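Kemppainen album, LP vs. download: different masters?
Forum: Releases and Pressings
Page 1 of 1

tapehead_ohio
Picked up the new Kemppainen LP on Pusetti last week and also bought the download. The two don't match. Side A track 3 fades out 29 seconds earlier on the vinyl, and the low end below the kick is thinner on every song. Has anyone compared them properly? The Pusetti site only says "mastered for all formats."

sidechain_sal
Different masters. The lacquer was cut from a separate set of files. Check the runout: mine has a second set of initials scratched in after the catalog number. Low bass summed to mono and rolled off is normal for a side that runs that long.

gredby_fan
I disagree that there was a separate set. The Gredby EP came out on the same label with the same complaints, and the label said in its newsletter that the cutting engineer worked from the 24-bit digital master. Bass summing gets done at the lathe. You don't need a second master for that.

sidechain_sal
Then explain the fade. A lathe doesn't change a fade.

gredby_fan
An edit for side length does. Someone shortened one track. I wouldn't call that a remaster.

tapehead_ohio
I measured it this morning. Download: the loud section of track 5 is heavily limited, flat tops all the way through. Needle drop of the same section: peaks vary and the snare stands up about where you would expect. I matched levels by ear before comparing, so take it with some salt.

monoblock
Needle drops can't settle this. Phase rotation in the cartridge and the cutting chain restores apparent peaks even when the source is limited. People have posted that same waveform comparison for every album since the CD came in and it proves very little. Compare the quiet passages and the reverb tails if you want to know about the source.

sidechain_sal
Fair on the peaks. The stereo image on track 5 is still narrower on my copy, and well above the bass region.

monoblock
What cartridge, and when did you last check azimuth?

sidechain_sal
Checked in October. It's fine.

drop_d_dana
Copy 384 here, out of a run of 669 according to the insert. No second initials in my runout, only the catalog number and a small triangle. So either there were two cuts or someone is misreading a scratch. Mine also has non-fill on side B, last track, right channel only. Anyone else?

tapehead_ohio
Mine is 74. Initials present on side A, not on side B. Side B is quiet apart from one tick.

gredby_fan
If one side was recut after a bad test pressing, that would cover it. Low numbers don't mean early stampers though. The inserts are numbered before anyone packs the sleeves.

monoblock
Agreed on the numbering. Post a photo of the dead wax, both sides, light from a low angle. Typing out the runout from memory isn't helping.

drop_d_dana
Will do tonight. For anyone returning a copy with non-fill: Drisero handles the shipping for Pusetti in the US and they wanted a short audio clip along with the order number. WAV or FLAC, no MP3.

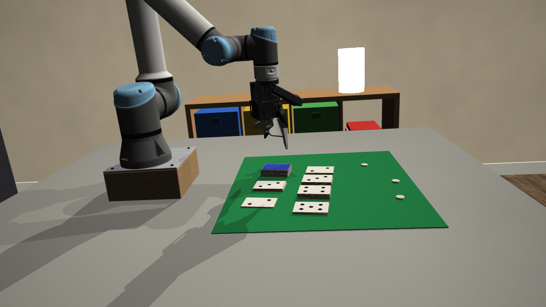

Gray arm, blue joint caps

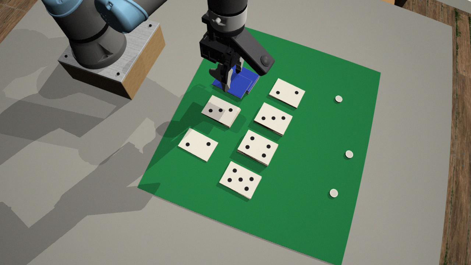

needle_lint
Is the 24-bit download worth buying over the 16-bit one if I only listen at home through an ordinary amp?

monoblock
Save the money and get the 16-bit. Both come from the same limited master, and the noise floor of the 16-bit file is already below anything you will hear in a normal room.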